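The band had 600 copies of the single in the van and had sold five. At Cloltport they played to 100 people.

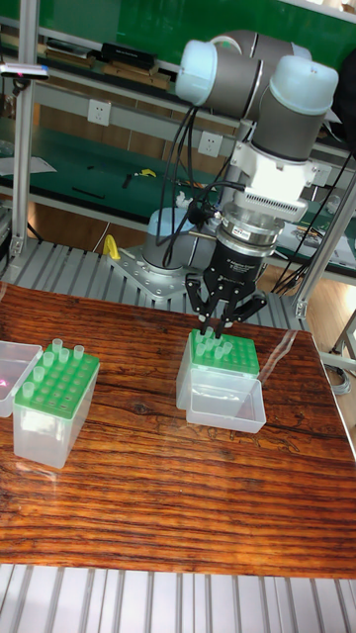

Over the tube racks

On Monday the label in Wenska called. The radio station there had played the song twice – once by mistake. The drummer asked which time was the mistake. The label didn't know. 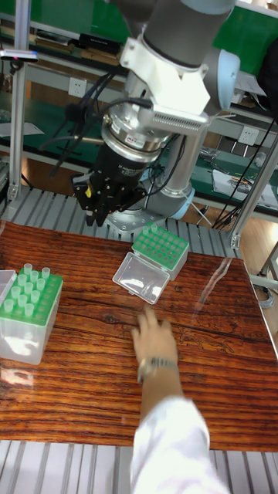

Gripper above the table

They drove on to Bratau. The hall held 800, and the singer stood in the parking lot, humming the second verse and changing one word.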